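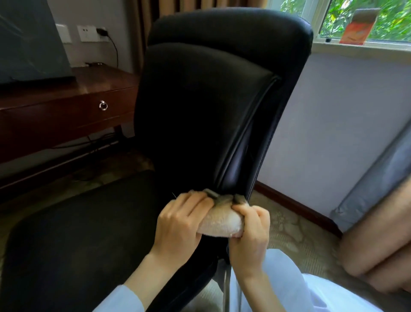
Tips for Sorting and Packing Donations at Home

Every December our lineage society chapter fills the back of Elvira Correa's van with things for the veterans' home and the family shelter, and every December a few of us end up repacking half of it on the sidewalk. So I promised the members I would write down what we've learned over the years, and if it helps your club, church or troop as well, so much the better!

Start with a phone call. Ask the place you're giving to what they can take this month, because it changes. Last winter the shelter had plenty of adult sweaters and hardly any kids' socks, and we would have sent another mountain of sweaters if Analyn Dumlao hadn't thought to ring them on a Wednesday morning before we put out our list. Ask about drop-off hours while you're at it, and whether there's a step or a ramp at the door.

Wash everything, even the things that have only been sitting in a drawer. Skip the scented detergent and the dryer sheets if you can. Plenty of people get headaches from them, and a strong perfume in a closed box only gets stronger. Let things dry all the way through before you fold them – waistbands, cuffs and the corners of pockets are the spots that fool you. I give mine an extra night on the rack.

Go through the pockets. We have found grocery lists, a house key, cough drops past counting and once a very nice earring (still unclaimed, if you're reading this).

For coats, do up the zipper and then fold the sleeves across the back. A zipper left open catches on whatever is next to it. If a button is missing, sew on one that's close enough, and if you have a spare, put it in a small envelope and safety-pin it inside. Pilling on knits comes off with a disposable razor, held nearly flat and pulled in short strokes with the sweater stretched over a book.

Shoes should be tied together by the laces, or held with a wide rubber band if they have none. Stuff the toes with plain paper. Newsprint rubs off on light linings, as I found out with a pair of cream flats.

Toiletries go in zip bags, standing up, with a bit of tape over each cap. Please keep them out of the clothing boxes altogether. One loose shampoo lid can do for a whole winter's worth of mittens.

About boxes: smaller is kinder. Rizwan Baloch gets ours from the pharmacy, and the ones that measure 12 inches deep are just right for clothes and still easy to lift. Books need something smaller again, and canned goods smaller than that. Tape the bottom seam twice, then write what's inside on two sides and the top – "men's shirts, large" is much more use than "clothing." A plain black marker is fine.

If you're making care kits, lay everything out down a long table in packing order, heavy things first, and have people walk along it with an open bag. We did 300 kits that way last time and were washing up the coffee cups by noon.

Keep one box by the door for the odds and ends that turn up late, as they always do. Ours goes with Elvira on her second trip, so members can still bring things by her porch until 10 that morning.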